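1/ Short thread on the back room, which is going to be a guest room by November. Several of you asked what happened to the plan. The plan changed.

2/ For anyone new: the apartment is 700 square feet. It has one real bedroom and one back room, and the back room has the only laundry hookup. The washer stays where it is. A plumber quoted me $2,726 to move it and I said no thank you.

3/ So the bed goes next to the washer. Igor Jelínek lived in the unit upstairs for years with the same setup and told me guests don't care as long as you don't run a load while they're asleep. Fair enough.

4/ I looked at daybeds, a sofa bed and one of those cabinet beds that folds down. The sofa bed was fine to sit on and bad to lie on. The cabinet bed needed more clearance than I have. I went with a regular mattress, pushed up to the wall.

5/ The headboard is secondhand. Gray, upholstered, vertical panels, light wood frame. I paid $186 for it from Analyn Maglaya, who was moving and wanted it gone that week. It's in good shape. I haven't decided how to fix it in place.

6/ Options so far: bolt it to a bed frame (I don't own one yet), hang it on a French cleat, or stand it behind the mattress and let the weight hold it. Danang Goh says cleat. He also says cleat for mirrors, shelves and coat racks, so I'm taking that under advisement.

7/ Bedding. The comforter is beige. I've had it forever and it's warm enough for anybody. I want something over it in the daytime because the room doubles as the place where I fold clothes, and beige shows everything.

8/ What I settled on is a blue sheet used as a cover. Flat sheet, no elastic. It goes on over the comforter in the daytime and comes off when somebody is sleeping there. It washes in one load, and the washer is right there.

9/ Laying it out tonight, starting on the washer side. 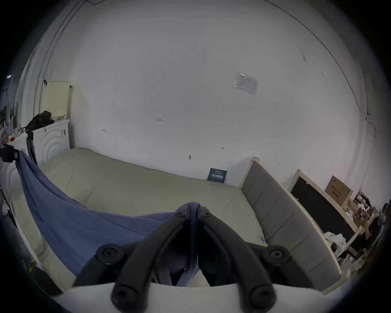
Blue over beige, left half first. Gray headboard on the right.

10/ I like the blue. I wasn't sure I would next to the gray but it works. Washington Paiva voted for dark green in the replies last time and I did look at green. The ones I found were all too shiny.

11/ One note if you do this: buy a size up. A sheet that fits the mattress won't fit over a comforter on the same mattress. You lose several inches on each side to the puff. I bought the wrong size the first time and it's now a drop cloth.

12/ Also, iron it or don't, but decide before you put it on. I tried smoothing the first one out by hand and gave up. Taking the second one out of the dryer early and folding it right away did most of the job.

13/ The wall. Yes, there's pencil on it, including a "1.25". There's a dark scuff down by the comforter too. I'm leaving all of it until the headboard question is settled. No point painting twice.

14/ Same wall, other question: color. It's white now. I had thought about a warmer white, and Faizal Tarigan lent me his fan deck so I could compare. Held up in the evening, most of them looked identical to me. It may just stay white with a fresh coat.

15/ There's a small dark blue book propped against the wall over the bed. It'll need a home once there's somewhere to put things. I'm thinking one narrow shelf, low enough to reach lying down. A lamp could go on it as well, and then I don't need a nightstand, because there isn't floor for a nightstand.

16/ Left to do:
- headboard, fixed properly
- bed frame
- shelf
- lamp with a switch on the cord
- paint
- some kind of mat by the washer so people aren't stepping onto cold floor

17/ Total spent so far is the headboard and two sheets. The mattress came from my own room when I replaced mine, so I'm not counting it.

18/ A couple of answers, to save time. The washer isn't loud except on spin. There's no dryer in this room, it's in the hall closet. And yes, I've thought about a curtain to close off the washer. I'd have to run a ceiling track and I don't want to drill into that ceiling until I know what's above it.

19/ If anyone has put a headboard on a cleat with a loose mattress in front of it, tell me whether it rattles. That's the one thing holding me up. I'll post again when the frame comes.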